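Home | Projects | Reports | Library Studies | Contact

Last updated 7 October 2005

The Travberg Station Book Swap: Project Report

Our group looked at how a book swap shelf is used when there is no desk, no card and no due date. We picked the shelf in the waiting room at Travberg station because it is open all day and two of us change trains there.

The shelf holds about 100 books. We put a numbered slip inside the cover of each one and checked the shelf for 18 days, writing down which numbers were gone, which had come back and what new books had been left. The Tonside branch library let us use its catalog to sort titles by subject.

Crime novels moved fastest. Most were gone within two days, and few of those came back while we were checking. Cookbooks and travel guides stayed put - the travel guides were mostly out of date. Children's books went out on weekends and often came back in a bunch.

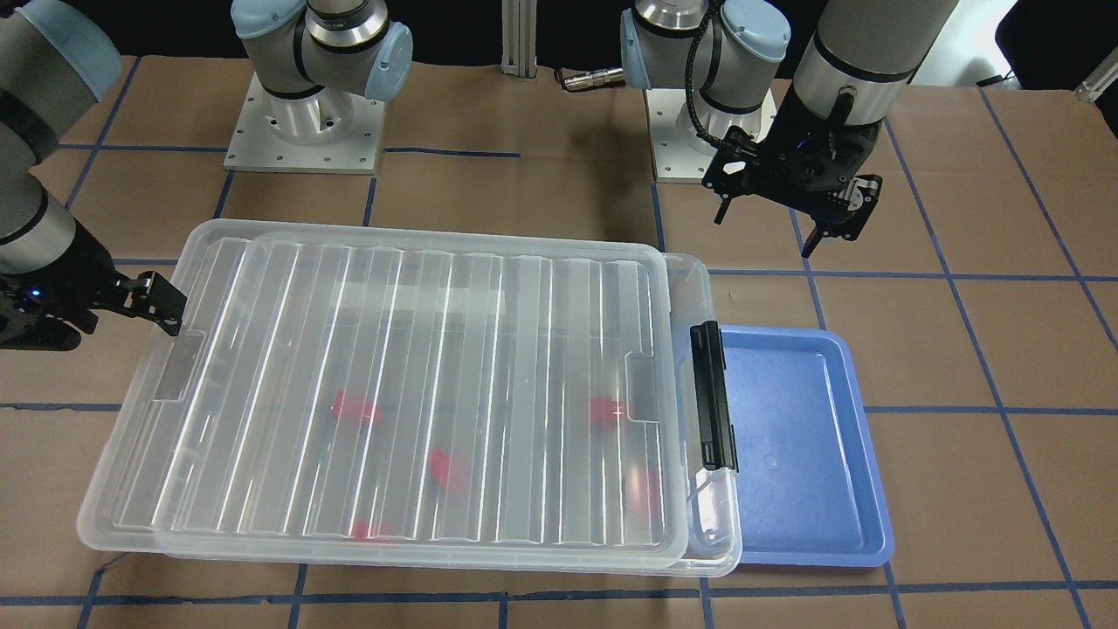 One regular user, Etim, wrote on our comment sheet that the slips had put her off taking anything for the first week, as she thought the books now belonged to a library and had to be signed for. She also asked for a lower shelf for picture books.

That comment matters for our results. We had put up a notice about the slips, but it was by the ticket window and not at the shelf. The early numbers are probably too low. We moved the notice on day 9 and more books went out after that.

We did not find out where the missing books go. Some may be on the shelf at Stosel, two stops down the line - we saw one of our slips there but did not do a full check.

If we did this again we would run it longer and leave the slips blank on the outside.

Contact the department | Copyright 2005 | Back to top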